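Gripper stops short of the knob: how to find out why

Quick writeup so I don't have to type this in chat again. Covers the knob turn task on the tilted panel, in sim. Fault looks like this: arm comes down, fingers open, stops over the panel, sits there. Then timeout. Log says "grasp not confirmed" and the run gets counted as a fail.

First time it hit us we lost 19 runs out of 30 before anyone looked. Don't do that. Stop at the first one.

What you need
The Rurkatum scene file, the run log, and the Fandex viewer or whatever you use to step frames. No hardware for this part.

Step 1. Pause, don't reset
Reset wipes the contact list and you need it. Hit pause, save the state, THEN poke around. If the run already timed out, load the last autosave.

Step 2. Check the panel pose
Open the pose readout for the panel and compare with what the planner thinks. Ours were off by 11 mm along the slope. Planner had the old pose from before someone changed the lean. Anything over 3 mm and the fingers won't close right on a knob that size.
If they match, skip to step 4.

Step 3. Reload the pose
Clear the cached pose, reload from the scene, run once at slow speed. Still stops? Keep going. Fixed? Write down the offset anyway, it comes back if you swap panels.

Step 4. Look at the finger gap
Step forward one frame at a time from when the approach ends. You want the pads on opposite sides of the knob before any close command goes out. If the close command is sent and the gap doesn't change, it's the gripper driver. If no close command at all, it's the confirm check, step 5.

Step 5. The confirm check
This was the real one for us. The check waits for both pads to report that they're clear of everything exept the knob. A linkage grazing a button counts as contact, so the check never passes and the arm just waits. Filter the contact list by body name. If you see any button id in there, that's your fault.

Fix: raise the approach height a little, or rotate the wrist so the linkages miss the button grid. Orathai Prasertsri did the wrist version and I like it better – less clearance lost at the knob. Do not just turn off contact checking for the buttons. Yes it makes the runs pass. It also means the same program on a real panel presses things you didn't ask for, and you won't find out until it does.

Step 6. Timeout
Default was 900 frames, way too long for this. Drop it, so a stuck run ends early and you see it. Also set it to halt the batch on the first "grasp not confirmed". Should of been the default.

Step 7. Rerun
One slow, then one at normal speed, then the batch. Watch the first two with your eyes, not the log. If you get a button id in the contact list again go back to step 5 and add more wrist angle.

Views to have open while you step through, close one on the knob and a wide one for the arm and the lean: 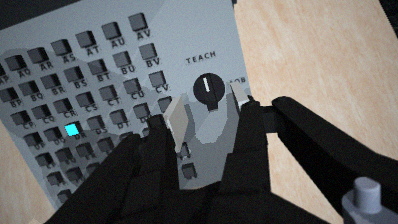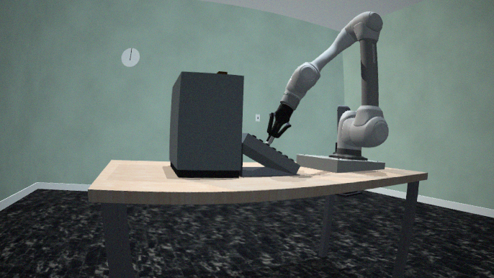 Knob turn task, simulated. First: fingers either side of the knob. Second: arm over the desk.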